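Knot Security and Tensile Loss in Monofilament and Braided Suture Thread

Final report, Materials Testing Project
Group members: Yolanda Figueroa, Kenta Kinoshita, Berenice Nava
Supervisor: Daranee Sukprasert
Submitted Wed 10 May

1. Background

A knot is the weakest point of any tied thread. Load is carried along the fibers until the first turn of the knot, where bending and side pressure raise the local stress and the thread breaks below its straight-pull strength. Surgical thread has a second failure mode, slippage, in which the knot opens before the thread breaks. A knot that slips is of little use even if the thread itself is strong.

The aim of the project was to measure both effects for two thread types and three knots, and to see whether soaking in saline changes the result. We did not test tissue holding or needle attachment.
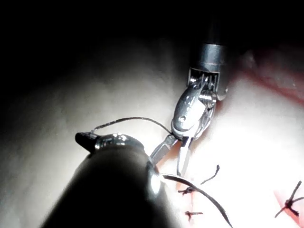
Two threads were used throughout. Thread A is a nylon monofilament and thread B is a braided polyester with a light coating. Both were bought as non-sterile practice stock from Hestix in the same nominal size. Diameter was checked with a micrometer at three points on each length, and any length outside the tolerance in our test plan was thrown out.

2. Method

2.1 Tying

Three knots were tied: a square knot with two throws, a square knot with four throws, and a surgeon's knot with one extra throw on top. All knots were tied by the same person (Nava) around a smooth steel rod, then slid off to leave a loop. Ends were trimmed to 7 mm. Tying tension was set by hanging a fixed weight from each end for a few seconds after every throw. Our first trials, tied by hand with no weight, gave too much scatter and are not included here.

2.2 Soaking

Half of the loops were kept dry at room temperature. The other half were placed in saline for 60 hours and tested right after removal. Loops were stored in labeled trays, one tray per knot type.

2.3 Pull test

Loops were pulled between two hooks on the bench tester in the Vestdale lab at a constant speed. The tester logs force and hook travel. A test ended when the thread broke or when the knot had opened by more than the length of the trimmed ends. Chaiwat Kaewsai calibrated the load cell before each session and showed us how to correct for the stretch of the hooks, which is small but not zero.

Straight-pull strength was measured on unknotted lengths wrapped around capstan grips. Flat grips were tried first and damaged the monofilament at the jaw face — every one of those samples broke at the grip, so the data were dropped.

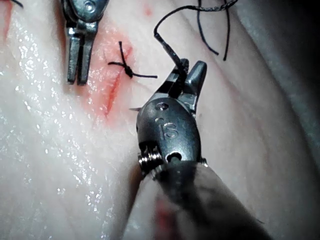 3. Results

The two-throw square knot slipped in nearly all tests with thread A and in a large share of tests with thread B. It cannot be recommended for either thread. With four throws, slippage in thread B disappeared, and thread A slipped only in the soaked group.

The surgeon's knot held in both threads when dry. Its breaking load was slightly lower than that of the four-throw square knot, and the break was always at the entry to the first throw.

Soaking reduced the strength of thread A by a small but repeatable amount. Nylon takes up water, so this was expected. Thread B showed no change larger than the scatter.

4. Sources of error

Loop length varied by up to 2 mm and was not corrected for. The room was not humidity controlled, and the dry nylon loops were tested over several days. Using one person to tie all knots reduces scatter but means the results may not carry over to other hands. The micrometer also flattens braided thread a little, so the diameters for thread B are probably low.

5. Further work

A repeat in August with a second thread size is planned if bench time is available. Cyclic loading would be a useful addition — a knot that holds a single pull may still loosen under many small ones. Raw force files and the calibration sheets are in the Phuthong folder on the course drive.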